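Call for Participants: Household Meal Timing and Evening Alertness Study

Greltance is recruiting adults for a study of how the hour of the evening meal affects alertness before bed. The study is run from our Istley office and takes place almost entirely in participants' own homes.

We are looking for 64 people. Each will take part for 13 consecutive days. On the first 6 days, participants eat dinner at their usual hour. From day 7 they move dinner to a time assigned by the study office — either earlier or later than usual — and keep to it until the end.

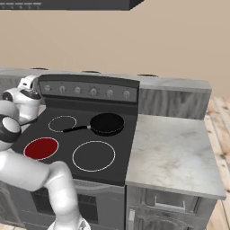
Participants record the start and end of each evening meal in a paper log, list the main foods eaten, and complete a short reaction test on their own phone before going to bed. The test takes under five minutes. No special diet is required, and no food is supplied.

Eligibility

Applicants must be between 21 and 50 years old, cook at home at least four evenings a week, and keep a regular daytime schedule. Night-shift workers cannot be accepted. Anyone taking prescribed sleep medication is also excluded.

Payment

Participants who return a complete log receive $50 by check. Partial logs are paid pro rata, by day.

How to apply

Write to Ashraf Morsy, Study Office, Greltance, Istley, giving your age, usual dinner hour and a daytime phone number. Applications close in July or when all places are filled. Only one person per household may enroll.

Posted 18 January 2021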